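Pen cases, then. Hard ones, with a lid. I've gone back to them and I think everyone should, or everyone who writes things down anyway.

My soft zip pouch held 47 pens in February. I tipped it out because I couldn't find one that worked. Forty-seven! Most were dried up, two had leaked, there was a Grivex highlighter with no cap. That's what a pouch does — it just keeps saying yes.

A hard case says no. Tray, lid, shut. If the lid won't close you've got too many pens, take one out. A red, a blue, maybe a pencil. I mark essays and plan lessons with less than that and havent missed the rest.
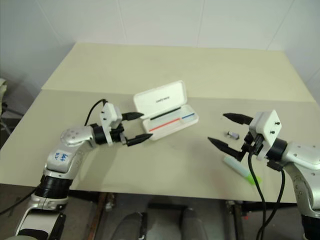
Nuria Mamo wrote in to say I'm wrong, that hard cases rattle, take up half a bag and crack at the hinge by Easter, and that her old pouch has outlived three of them.

Fair on the rattle. A folded tissue sorts it. The hinge, well, buy a better one, my Clomby has been dropped on the stairs more than once. But half a bag? Only if the bag is tiny. And I'd still rather lift a lid and see the blue one lying there then dig about in fluff for it while 30 children wait.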